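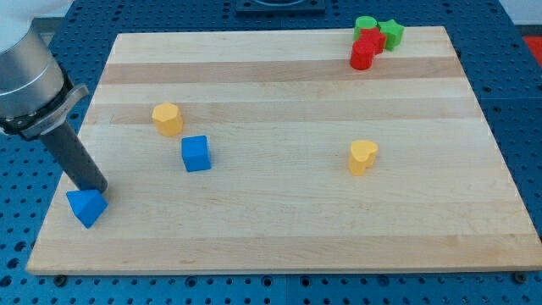
Brussels sprouts have about six weeks a year when people in my town will talk about them at all, and I spent the whole of this fall's Food and Seasons class trying to work out how to stretch that. My project was on cold-weather sprouts: where ours come from, when they taste best, and which ways of cooking them my classmates would eat twice. I trimmed every single batch on a pale wooden board with a couple of darker bands running across it, and if you've ever had a pound of sprouts rolling around, you'll understand why I got very fond of a nice wide flat surface!

## Where the sprouts came from

I bought from two places. The first was Bresska, the farm stand out past the rail yard that sells them still on the stalk, and the second was the regular produce aisle at Skonetti, where they come loose or in net bags. Raghda Tarawneh runs the Bresska stand with her sister and she let me ask her questions for most of a Saturday morning in October (she was also selling squash the whole time, so my notes are a mess). She told me she doesn't like to cut until they've had a couple of frosts, and that customers start asking for them way before that. Her advice was to keep them on the stalk, in the coldest spot you have, and snap off what you need.

I tried that on our back porch. The stalk ones stayed tight and green well past the point where the net bag ones had gone yellow on the outside. I only did this once, with one stalk and one bag, so please don't take it as proof of anything. I'd want to run it again with sprouts I knew were picked on the same day, and for the store ones I had no way to find out.

## The cooking part

I settled on 3 methods, mostly because that's how many pans I could keep an eye on:

- **Roasted** at 410 degrees, cut in half, oil and salt, flat side down. I started at 16 minutes and checked from there. The small ones were done, the big ones needed longer.
- **Shredded raw** with lemon, apple and a hard cheese. Takes forever with a knife. Do not try to rush it.
- **Steamed** whole with butter and mustard, the way my grandmother makes them.

Hadi Nassar was my partner for the cooking days and he's much faster than me at trimming, so he did stems and outer leaves and I did the halving. We argued over whether to cut the little X in the bottom of the steamed ones. I did half with and half without, and neither of us could tell them apart on the plate. My grandmother has been informed and does not accept this.

The first roasted batch was bad. I crowded the tray and they came out soft and kind of gray, with that cabbage smell that hangs around in your sweater. Second time I used two trays and left real gaps between them, and wow, what a difference. Crisp leaves, brown edges, sweet in the middle. If you only take one thing from this report, use two trays.

## What people thought

Our class and the one next door came through at lunch and told us which one they'd want again. Roasted won easily. The raw salad did better than I expected, especially with people who said they hated sprouts, and I think the apple was doing a lot of the work there. Steamed came last, but the people who liked it REALLY liked it. Teodor Nordin went back for more and then asked if he could take the leftover mustard butter home, so he did.

I didn't hand out a proper form, and Ms. Brinkmann pointed that out in her comments on my draft. She's right. People were talking to each other in line, and when your friend says "ew" you're probably not going to ask for seconds. Next time it would be slips of paper, filled in before anyone sits down.

## Things I'd still like to do

I want to try the sprout tops, the leafy bit at the crown of the stalk. Raghda says they cook like mild collards and she mostly ends up taking them home herself. She's promised to save me some after the next hard frost, and Hadi has already said he's coming over for dinner when she does.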